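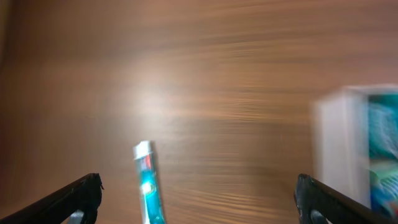 A tabletop with the grain running side to side.

Call for participants: the Deltora kitchen table study

Most of what you read about furniture care was written by somebody selling furniture care. We have spent a long time reading it, and we don't believe much of it. Oil every month. Never oil. Wax over oil. Never wax over anything. Wipe with vinegar, keep vinegar out of the house. Each of these comes with a confident tone and a bottle you can buy, and hardly any of them comes with a test that a stranger could repeat.

Deltora is a small household testing group. We are looking for 56 households that own a wooden table and use it every day, and that are willing to look after it in a way we choose for six months, starting in April. You'd be paid for your time. You would not be paid much, and we'd like to be plain about that before you read any further.

What we want to find out

We have one main question. Does a regular care routine make a wooden table look and feel better after half a year of normal meals, homework, mail and elbows than a damp cloth does?

Our guess is that the difference is small. We could be wrong, and the study is set up so that we can be. If the tables on a full routine come out clearly ahead, we will print that, and a few of us will have to go home and apologize to our own tables.

We have a second question that interests us more than it probably should. When people say a table has been "restored" or "brought back," what are they looking at? Shine changes with the light. A table by a window at breakfast and the same table under a ceiling lamp at night can look like two different pieces of wood. A lot of before-and-after pictures in advertising are, as far as we can tell, pictures of two different times of day. So we'll ask you to look at your table in the same light each time, and we will score it by touch as well as by eye.

Who can take part

You need a wooden table that gets used for at least one meal a day. Solid wood or veneer is fine, and so is not knowing which one you have. Old is fine. Scratched is fine, and in some ways better. We are not looking for handsome tables. Our last call brought in a good many antiques that nobody was allowed to put a cup on, and those taught us nothing.

We can't take glass, stone, tile or painted tops, outdoor tables, or tables that live under a cloth all day. We also can't take a table that you plan to sell, sand or refinish before the study ends. If you rent a furnished place, ask your landlord first and get the answer in writing.

You must be 18 or over. One table per household. Children and pets are welcome to go on behaving as they do. Please don't start being careful on our account. Careful people ruin this kind of study.

If you work for a company that makes or sells polish, oil, wax or furniture, or you live with someone who does, we'd ask you to sit this one out. We're sure you are fair-minded. Our readers would not be sure, and they'd have a point.

What you will do

You'll be put in one of 2 groups by a draw. You don't get to pick, and we won't swap you, even if you write us a very nice letter.

The first group wipes the table with a damp cloth after meals and dries it. That's the whole routine. You may find it dull.

The second group does the same, and also follows a written care routine with a product we send in a plain container. We won't tell you what it is until the study is over. If you react badly to oils, nuts, citrus or strong smells, say so on the form and we will not put you in the draw at all. A safety sheet comes with every container, with the contents sealed in an envelope you can open if someone has a reaction. If you open it for any other reason, please tell us. You'll still be paid, and we will simply leave your scores out.

Everyone fills in a short log once a week. It takes a few minutes and asks about spills, heat marks, guests, and anything odd. Once a month there is a longer check with a score card, a touch test and one set question that we repeat every time: "Would you have noticed any change if we hadn't asked?" In our pilot, that question did more work than the rest of the card put together.

A tester visits twice, at the start and at the end. The visit lasts 40 minutes. The tester won't know which group you are in, so please put the container away before the bell rings and try not to let it slip. The tester is not there to judge your kitchen. They have seen kitchens.

What you get

The full payment is $1,310 per household, spread over the six months. You get the first part after the opening visit, a part after each monthly check, and the last part after the closing visit. If you drop out, you keep what you've earned to that point. We don't ask for any of it back, and we don't hold a big lump at the end to keep unhappy people in. Studies that do that end up with very neat logs filled in during the final week.

You also get your own results and the full report at the same time as everyone else. You don't get a free table, a discount or a certificate.

If our product marks your table, we'll pay for the repair up to the limit stated in the agreement. Read that page properly. It's short, and the limit is a real limit. If your table is worth more than that to you, for money reasons or family ones, this study is not a good home for it.

Who pays for it

You should ask this of any study, so we'll answer it before you do. The money comes from reader subscriptions to the Deltora newsletter and from a grant by the Hernico Fund, which pays for household testing and makes nothing. Hernico sees the report when the public does. The products are bought in ordinary stores at the ordinary price.

We were offered free stock and a larger budget by a maker of wood care products, on the condition that it could read the results before they were printed. We said no. We were told this condition was standard, and we're afraid that it may well be.

The score sheets are read by the Serrano office, which is separate from the people who run the visits. Serrano gets numbers and no names.

What could go wrong

Plenty. Half a year may be too short to show anything. Some makers say the benefit appears over many years, a claim that has the handy feature of being hard to check. Fifty-six tables is a decent number for a study like ours and a small one by most other standards. People in the second group may take better care of their tables all round simply by having been handed something to do. We have tried to catch this with the weekly log, and we don't fully trust the log either.

So if the result is a shrug, we'll publish the shrug.

How to apply

Fill in the short form on the Flirkititz sign-up page, which is the only place we take applications. It asks for the size of your table, how long you've had it, what you normally clean it with, and who eats at it. "Whatever is under the sink" is a perfectly good answer.

Please add one photo of the top in daylight. Don't clean it first. Don't move the lamp, buy flowers or lay out fruit. We want to see wood.

There is no fee to apply, and we'll never ask for bank details by phone or text. If someone does so in our name, it isn't us. Payment details are taken on paper at the opening visit.

Everyone who applies gets an answer, including the people we turn down - we have all filled in forms that vanished, and we didn't care for it. If we have more suitable homes than places, we'll draw names, and the rest go on a reserve list unless they ask to be taken off.

Questions can go in the comment box at the end of the form. We read that box before the draw, and doubtful questions are as welcome as any other kind.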